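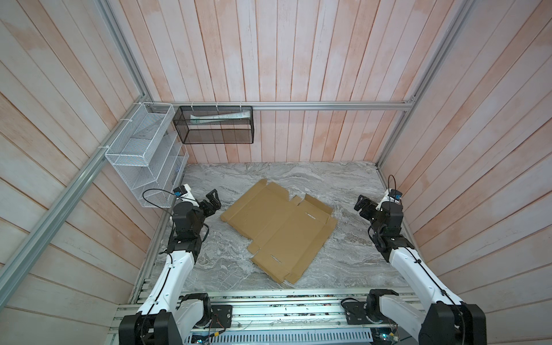
A day at Stelmakh, and what it did to our packing bench budget

I came home from the Stelmakh open day with a full notebook, sore feet and a completely rewritten shopping list. For anyone who missed my earlier posts: we are a small mail-order outfit in Bretcombe, we send out garden tools and seed kits, and for the past year I have been trying to work out whether we can afford some help with making up cartons. The spring rush in April nearly finished us off, so Saranya Pinto (who runs our packing side and knows far more about cardboard than I do) and I took the early train to Skadport to see what our money would buy.

Doors opened at half past nine and there were 27 of us on the morning tour, mostly from small firms like ours. I had expected big yellow machines behind fences. There was one of those, and it was very loud, but the corner I kept drifting back to was the bench cells, where a pair of arms works on a single flat carton blank. Two arms, two grippers, a little camera on each wrist, all bolted to one aluminium rail. It would fit where our old franking table stands!

Venkatesh Rao looked after that corner and was wonderfully patient with us. I asked him straight out what people forget to budget for, and he laughed and started counting on his fingers. I have tidied up my scribbles.

The arms are the easy bit

They come with a price on a sheet and you can compare one sheet with another. What sits round them is harder. Framing, mounting plates, walls, power supplies, control boards, cables and somewhere sensible to run the cables. Venkatesh reckoned the surroundings had cost his team nearly as much as the arms by the time they were happy with them, and he said to put that in as a proper line of its own, with a figure against it, before signing anything.

Cameras on wrists mean cables on wrists

I hadn't thought about this at all. Each of those small cameras has a black cable looping up and back from it, and a cable that bends all day is a part that wears out. Saranya wrote "SPARE CABLES" in capitals and underlined it. We have put in for 4 full spare sets, which may be too many, but they are cheap next to a lost morning in April.

Your cartons may need to change

Jörg Voß, who was over from Tokow to talk about board and packaging, had a table of blanks for people to fold by hand. Lots of flaps, notched tabs, little slots. He had us fold the same carton with just a finger and thumb of each hand, the way a two-fingered gripper has to, and I was hopeless at it. Saranya managed in 69 seconds and got a round of applause. We use 7 carton sizes at the moment and by lunchtime we had agreed to start with one, the plain medium, and leave the rest to human hands until we know what we're doing. Jörg also told us to order our trial blanks in one batch, so that the creases all behave the same way.

Lunch, and a long chat about floor space

Lunch was soup and very good rolls. We sat with Vasilică Bogdan, who repairs and fits this sort of kit for a living, and he drew our packing room on a napkin while I described it. His advice was to leave room to get at the electronics without taking anything apart, and to measure the door. I measured it this morning and it is fine - just.

He was also firm about time. Buying is the quick part, he said, and then somebody on your own staff has to spend weeks with the thing, and that person is not packing orders while they do it. So there is now a line in our plan for cover on the bench, and it is one of the biggest on the page. I'm glad it is there now and not in next year's overspend.

Where we have got to

The plan has gone to Tia Bellamy, who keeps our books and has so far sent back only two queries, both about insurance. The single-carton trial is in, so is the framing, and the big yellow machine is out (I was a little sad about that). We'd like quotes from at least two suppliers, and we want to see our own medium carton folded on a bench before we order anything. Stelmakh will let visitors bring their own blanks if you ask ahead.

If you are anywhere near Skadport, do go to the next one. Wear comfortable shoes, take a tape measure and get there before the coffee queue starts. Saranya is already packing a bundle of flat cartons for our second visit, and she wants a rematch with Jörg.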